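Irnden gripper trials

The Irnden gripper trials are a set of side by side tests of two-finger grippers, run at the Venckus workshop in Ollent. Started in July under Valdis Butkienė. The aim was narrow: same arms, same mat, same objects, swap only the fingers and the controller settings, log what gets dropped.

Background

Earlier tests at Ollent used one arm and plain wooden blocks. Results looked good and meant little. Butkienė's group wanted small awkward things — markers, tape, cups — plus some bulky furniture in the way so the arms had to reach around it. The name comes from Irnden, the first finger set tried. The second set, Justik, has softer pads and a slighty wider opening.

Workcell

Two arms, both bolted to a black plate across the front of the cell. Cabling is purple and strapped along the outside of each arm, which makes swaps quicker but limits wrist roll. Objects go on a floral mat. The pattern was kept on purpose, as a harder background for the camera.

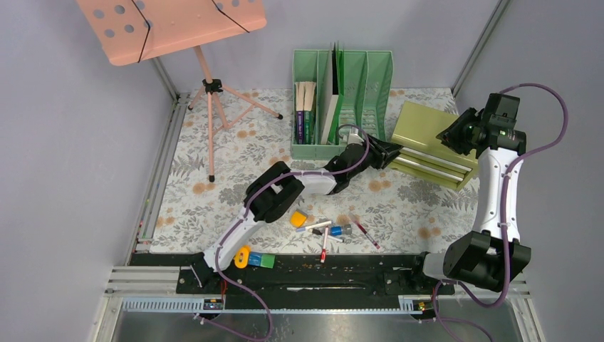 Twin-arm cell with markers and a yellow cup between the arms; file organizer and toolbox at the back.

Method

Each run starts with objects set down by hand, no fixed layout. An attempt counts as a pick if the object clears the mat and stays held until the arm stops. Regrasps logged seperately. Camera position not changed between finger sets.

Results

1,231 attempts with Irnden, 1,099 held. Justik got a shorter series, 581 attempts, and 46 of those were thrown out after a controller fault on a Sunday run. No overall score published for Justik.

Round markers were the worst case for both — they roll when one finger touches first. Cubes gave little trouble. Tape standing on its edge was fine from above, poor from the side. Slowing the final close helped Irnden more than Justik.

Limitations

One cell, one camera view. Pad wear was not measured. Transparent objects were left out of the per-object tables.

See also

Parallel gripper
Bimanual manipulation
Grasp planning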